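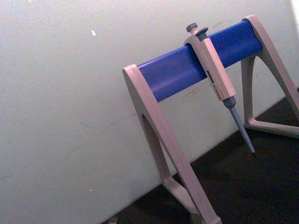
各位好，接着上次关于夹爪选型的讨论说几句。这两周我把 Gilex 的两指平行夹爪和 Cenov 的自适应夹爪轮流装到同一条臂上，任务只有一个：从架子上取下单道移液器，再挂回去。腕部相机用的还是那只小的，画面就是大家看到的这个歪法，墙和台面的交线斜着走，蓝色横杆从中间一路翘到右上角。我特别喜欢这个角度！横杆颜色饱和，跟米灰色的支架和移液器外壳分得很开，做颜色分割几乎不用调参数；麻烦的是移液器本身和两边支架颜色太接近，只靠颜色根本分不出哪块是壳体、哪块是支腿，最后还是得靠轮廓，再加上顶上那两个灰色按钮来定位。

先回一下列表里之前的这封：

> 我们这边也在考虑换夹爪，主要抓管架和移液器一类的东西。
> 有几个问题想请教：
> 一、自适应夹爪的手指会自己变形，抓完以后工具的姿态还准不准？
> 二、腕部相机装上以后，靠近目标时是不是基本就看不见了？
> 三、控制器有没有必要一起换？Pruteline 那款看资料不错，但没见有人用过。
> 如果有人手头有对比数据，哪怕很粗，也请发出来看看。

第一个问题。姿态确实会变，而且变得比我预想的有规律。Cenov 那只抓方形壳体的时候，两根手指先碰到棱边，然后往里包，壳体会绕竖直方向转一个小角度。只要每次从同一侧进，转的方向就一致，可以当成固定偏置补掉。从另一侧进就得重新标一遍，我偷懒没标，结果挂回去的时候指托老是擦着横杆过去，声音很难听。Gilex 的平行夹爪没有这个问题，夹住是什么样就是什么样，但它对进入位置挑剔得多，横向偏一点就会有一根手指先顶上壳体，把移液器推得在杆上晃起来。晃起来以后再追着抓，很热闹，成功率就别提了。

我给 Gilex 的指面贴了一层硅胶垫，晃的情况好了不少。垫子不要太厚，厚了以后松开时会粘一下，移液器跟着手指走一小段才落回杆上。有谁试过带纹路的垫子？很想知道松手时会不会干脆一些。

第二个问题。看不见倒不至于，但最后那一段基本是凭前面的估计往前走。我的做法是在还能看全横杆和按钮的距离上停一下，连取几帧，算好位姿再一口气进去，中间不再更新。试过一路更新，靠近以后视野里全是外壳，特征点乱跳，还不如不看。容量显示窗那条小黑槽我本来想拿来当特征，从这个距离看过去，里面的刻度糊成一片，读数是不用指望了，不过槽的外形还可以用，长条形，跟周围反差够大。

另外提醒一点，架子是塑料的，横杆表面有点反光，顶上会有一道亮带。换了灯的位置，亮带也跟着挪，我的边缘检测有一回把亮带当成了杆的上沿，高度差了一截，夹爪直接从移液器顶上空过去了。后来改成同时找上下两条边，不成对的丢掉，就没再犯过。深色台面对找支架的脚很友好，底下那个三角形一圈轮廓很清楚，我拿它做粗定位，比在墙那一侧找支腿稳得多。

第三个问题，Pruteline 的控制器我借到一台，还没摸透，只能说初步印象。好的地方是力控循环很顺，手感（如果可以这么说的话）比我原来那台细腻，碰到横杆时能明显看出它在让。不好的地方是日志格式很怪，时间戳和关节数据分在两个文件里，对齐要自己写脚本。脚本写好了，谁要我就发到列表里。至于值不值得一起换，我觉得只做取放的话不用急，要做挂回这种带接触的动作，差别就出来了。挂回时指托要越过杆再往下落，位置控制下总有一点硬碰硬，切到力控以后动作慢了，但是柔和很多，看着真舒服！

测试参数也写一下，方便对照：夹持力上限设 80 N 的时候 Cenov 那边没有打滑，再往下我没有系统地扫过。两只夹爪加起来抓了 3,000 次，其中 2,000 次是 Gilex 的，次数不对等，原因很无聊，Cenov 的转接法兰到得晚。所以请不要直接拿两边的总数去比，我自己也只看趋势。都是空吸头的状态，没有装枪头，装了以后下端变长，靠近台面那一段的避让要重新算，这部分还没做。

下一步打算把 Namboodiri 那套开源的抓取规划跑起来，看它给出的进入方向和我手工定的差多少。五月的时候粗粗跑过一次，候选抓取里有一大半落在支架上，后来才发现是我给的模型把架子和移液器并成了一个网格。这回分开建了，期待它表现好一点。杆上多挂几支的情况也想试，相邻两支离得近的时候，平行夹爪张开的行程可能会碰到旁边那支，Cenov 的手指细一些，也许反而占便宜。

有做过类似任务的朋友欢迎回信，特别是把相机装在夹爪另一侧的，我很好奇从那边看过去按钮会不会挡住壳体的上沿。标定用的那几组数据我整理完也会传到列表的文件区，格式还是老样子。

2018年9月18日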